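Getting nail varnish off a table top

mossy_kettle
Morning all. Knocked a bottle of varnish over on my wooden table and it's left two blobs, both gone hard. What do I use? I've got remover in but I'm scared of it.

Vlasta Mladenović
Don't put remover anywhere near it! I did that to mine in May and it took the finish straight off, left a pale patch as big as a saucer.
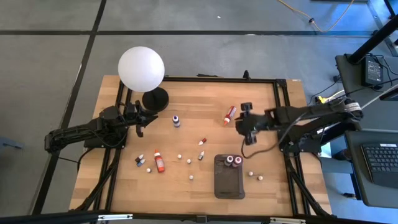
What worked the second time was an old bank card and a lot of patience, going with the grain. Took me over 3 hours, mind (I had the radio on).

dunnock4
Disagree, sorry. A dab on a cotton bud is fine if you're quick.

Vlasta Mladenović
On bare wood maybe. Mine was lacquered.

mossy_kettle
Mine's lacquered too I think, so card it is. Ta both x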